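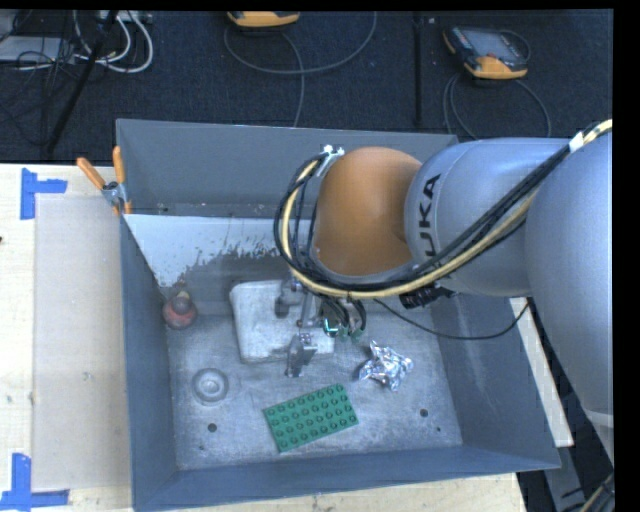 The council wants to close the Brincombe tip. It has been in the local pages since October, mostly as a matter of opening hours and savings, and I think the argument has been had on the wrong ground. We talk about a tip as a place where things stop. For a good many of us it is where we learn how long things last, and what we were sold in the first place. Take a plain grey bin like the one at the top of this page, open at the top, four sloping sides, the floor scratched and worn paler towards the middle. There is nothing wrong with it. Scratches are what a container gets from being used, and yet I have seen plenty of bins in better shape than that go over the rail at Brincombe because they had stopped looking new.

My view is that we should keep the tip and change what it is for. I would rather see a smaller site with a proper reuse shed than a bigger one with more skips. If the council closes it, the nearest place will be Joledness, and anyone who has driven that road in the rain with a wardrobe on the roof will know that people won't do it twice. They will do it once, and after that the wardrobe will go in a lay-by.

The case for closing is not stupid and I don't want to pretend it is. The site is on a slope, the gate is narrow, and the queue backs up past the garage on fine afternoons. The lease on the lower yard is coming up. Staff are hard to find for a job that is cold for half the year and smells for the other half. The council has to fill potholes and look after old people, and set against those a row of skips looks like something that can go.

But the costs don't vanish when the gate is locked. They turn up in another column. Clearing a dumped mattress from a farm track means a van, two people and most of a morning. The farmer pays if it is on his side of the hedge. None of this shows in the figures for the tip, so on paper the saving looks clean.

What bothers me more is the habit it teaches. At present, if you take a chair to Brincombe, somebody else has to see it. You carry it up the steps in front of five or six other people and drop it in, and now and then one of them asks if they can have it. The rules say they can't. Once it is over the rail it belongs to the contractor. I watched a man turned away from a set of shelves last spring, good solid shelves, and he stood there looking at them while a broken trampoline went in on top. That rule could be changed in an afternoon.

Joledness changed theirs. They have a shed by the entrance, no bigger than a double garage, and before you get to the skips you are asked whether anything in the car still works. Some days there is nothing in it but jigsaws and golf clubs. On others you could furnish a flat. I bought a kitchen table there for £5 and a desk lamp for 2, and the lamp needed only a new plug. I am told the shed doesn't make much money. It doesn't need to. Every table sold is a table the council does not pay to have taken away.

People object that this would put the charity shops out of business. I doubt it. Charity shops don't want your old paint trays, storage bins or garden forks, and most have nowhere to put a sofa. They also can't take anything with a gas fitting or a missing label. The tip gets what is left over, and a good share of it is usable.

Then there is the question of what we buy. I have a toaster, a Clirnadon, that my parents had before me. The element has been replaced and the lever is loose, but you can get into it with an ordinary screwdriver. The kettle beside it is on its third successor, because each one was sealed shut and couldn't be mended when it failed. A council can't do much about how kettles are made. It can give people a bench, a few tools and somebody patient on hand for a couple of hours a week, and I would put that in the shed as well.

The consultation paper runs to 87 pages — I have read them — and reuse gets two paragraphs, both near the back. There is a good deal about traffic, and a drawing of a new barrier. The form at the end asks how far you would be willing to drive. It doesn't ask what you were throwing away, or whether it still worked.

I have filled it in and written the rest of this in the box marked "other comments", as far as it would fit. The forms can be handed in at the library until five o'clock on the last day of the month.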